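House Rules for Hand-Held Grippers

By Gaetano Farina

Most written standards in robotics cover the machine: its speed, its force, the distance at which it must stop. Very few cover people who carry the gripper themselves and record manipulation data by hand. Relteck wrote its own rules for that work in October. The document runs to 4 pages and is named Mestar, after the project it was drafted for.

The first section deals with space. Operators share the floor with colleagues, office chairs and desks, and a person watching the fingertips of a gripper is a poor judge of what is behind him. Mestar requires a clear arm's length on every side before recording starts. Railings and stair edges count as obstacles.

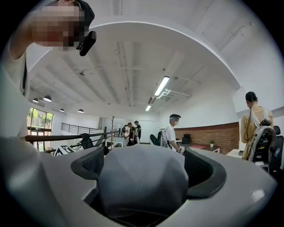

Who is responsible for stopping a session when someone walks into the work area? The operator is, and the rule applies even if the task is seconds from completion.

Italo Barbieri, who edited the text, wanted that duty kept with one person. An earlier draft had split it between the operator and an observer – each tended to wait for the other.

The second section covers equipment. Marker cubes must be fixed tight and kept clean, and a cube that has been knocked is checked before the next take. Cables worn on the body need enough slack for a full reach. Power strips belong outside the walking path, a clause Barbieri calls the hardest to enforce. Soft goods get a paragraph of their own: cloth is held by both grippers before it is lifted, and a dropped piece ends the take.
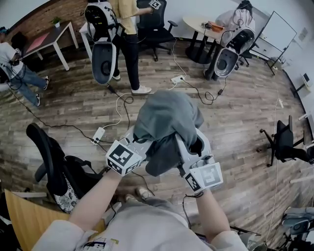

Fabric handling with two marker-tracked grippers.

The last section is on records. Each take is logged with its task, its operator and any interruption. Faulty takes are marked and kept. Barbieri expects the next revision to set a limit on continuous carrying time, which the current text leaves to the operator.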